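# 손에 드는 그리퍼 세 대, 정말 사야 하는가

팀 과제 중간보고서 (장비 구매 계획 부분)
작성일: 2018년 1월 21일
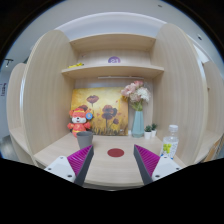 ## 1. 이 보고서에서 다루는 것

우리 팀은 책상 위 물건을 집고 옮기는 동작을 모으는 과제를 하고 있다. 10월에 낸 계획서에는 "그리퍼 3대 추가 구매"라고 한 줄만 적혀 있었고 근거가 없었다. 지도를 맡은 Benedito Moura 선생님이 계획서를 돌려주면서 여백에 "왜 3대?"라고만 썼다. 그 질문에 답하려고 쓴 것이 이 부분이다. 미리 말해 두면 답은 아직 반쪽이고, 나는 팀에서 구매에 가장 회의적인 쪽이다. 다른 팀원의 의견은 5절에 따로 적었다.

예산 한도는 2,000유로다. 여기서 소모품과 배송비까지 나가야 한다. 학과에서 추가 지원은 없다고 통보받았다.

## 2. 지금 작업이 어떻게 생겼는가

작업대는 곡선형 옆판이 달린 밝은색 나무 책상이고 위쪽에 선반이 붙어 있다. 상판에 검붉은 원형 표시가 하나 있으며, 두 손가락 그리퍼를 그 표시 쪽으로 가져간다. 뒤편에는 회색 컵, 봉제 인형, 양귀비 그림, 조화가 꽂힌 하늘색 꽃병, 작은 다육 화분, 투명한 플라스틱 물병이 놓여 있다.

구매와 관련해서 중요한 점은 물건의 성격이 제각각이라는 것이다. 컵과 물병은 비슷하게 잡아도 되지만 인형과 꽃은 그렇지 않다. 그리퍼 손가락 안쪽에는 골이 파인 자홍색 패드가 붙어 있는데, 계획서를 쓸 때는 이 패드를 아예 예산에 넣지 않았다. 본체 값만 보고 대수를 정한 셈이다. 패드는 닳으면 갈아야 하고, 얼마나 자주 갈아야 하는지 우리는 기록해 둔 적이 없다.

## 3. 견적 비교

세 곳에 문의했고 두 곳에서 답이 왔다.

| 항목 | Prornum | Stastix | Skundo |
|---|---|---|---|
| 본체 1대 | 견적 받음 | 견적 받음 | 답변 없음 |
| 패드 교체 세트 | 91유로 | 본체에 1세트 포함, 이후 별도 | - |
| 배송 및 통관 | 190유로 | 미기재 | - |
| 보증 | 손가락 부품 제외 | 문서로 확인 안 됨 | - |

본체 단가는 두 회사 모두 외부 공개를 원하지 않아 표에서 뺐다. 별지로 제출한다.

Prornum 견적은 항목이 자세한 대신 읽을수록 불안해진다. 보증에서 손가락 부품이 빠지는데, 우리가 쓰는 방식이라면 가장 먼저 상할 곳이 손가락이다. 패드를 본체마다 한 세트씩 예비로 두면 세 대에 273유로이고, 배송을 더하면 463유로가 된다. 한도의 4분의 1에 가까운 돈이 본체와 상관없는 항목으로 나간다.

Stastix는 싸 보인다. 그런데 배송비가 적혀 있지 않고, 두 번 물었지만 "주문 시 안내"라는 답만 왔다. 빈칸을 0으로 계산한 팀 내부 엑셀은 폐기하자고 제안했다. 소개 자료에 있는 "연구용으로 검증됨"이라는 문구도 누가 무엇을 검증했는지 나오지 않아 비교 항목에 넣지 않았다.

## 4. 3대라는 숫자는 어디서 나왔는가

회의록을 다시 읽어 보니 근거가 두 가지였다. 하나는 여러 명이 동시에 작업하면 자료가 빨리 모인다는 것, 다른 하나는 고장에 대비한 여분이 필요하다는 것이다.

첫째 근거에는 동의하기 어렵다. 작업대가 한 대뿐이다. 그리퍼를 늘려도 같은 책상 앞에서 차례를 기다리게 되고, 책상을 더 마련하는 비용은 계획서 어디에도 없다. 물건을 원래 자리로 되돌리는 데 드는 시간도 그리퍼 대수와는 관계가 없다. 이 시간이 전체에서 얼마나 되는지 재지 않고 장비부터 늘리자는 것은 순서가 틀렸다고 본다.

둘째 근거는 어느 정도 인정한다. 다만 여분은 한 대면 된다. 손가락과 패드를 따로 살 수 있다면 본체 여분이 아예 필요 없을 수도 있는데, Prornum은 손가락만 따로 파는지 아직 확답하지 않았다.

## 5. 팀 안의 다른 의견

Baranauskienė는 이 계산이 지나치게 보수적이라고 한다. 학기 중에 한 대가 고장 나면 재주문부터 수령까지 과제가 멈추고, 그 손실은 표에 나타나지 않는다는 것이다. 맞는 말이다. 하지만 납기를 문서로 받은 업체가 아직 없어서 손실을 계산할 방법도 없다. 이 부분은 합의하지 못한 채로 남겨 둔다.

## 6. 수정한 구매안

1. 1차로 본체 한 대와 패드 교체 세트 하나만 주문한다.
2. 주문 전에 배송비와 납기를 포함한 최종 견적을 문서로 받는다. 못 받으면 그 업체는 제외한다.
3. 패드를 교체할 때마다 날짜와 사용 횟수를 적는다. 양식은 공유 폴더에 올려 두었다.
4. 물건을 되돌려 놓는 시간을 따로 잰다.
5. 남은 예산은 3번과 4번 기록을 본 뒤에 쓴다. 두 번째 작업대가 그리퍼보다 먼저일 가능성도 열어 둔다.

## 7. 아직 모르는 것

- Skundo가 답을 하지 않는 이유. 담당자 주소가 바뀌었을 수 있어 대표 메일로 다시 보냈다.
- 인형처럼 무른 물건에 지금 패드가 맞는지. 다른 재질의 패드를 사야 한다면 4절의 계산부터 다시 해야 한다.
- 학과 구매 규정상 1차와 2차로 나누어 주문해도 되는지. 행정실에 문의했고, 답을 받으면 최종보고서의 이 항목을 고친다.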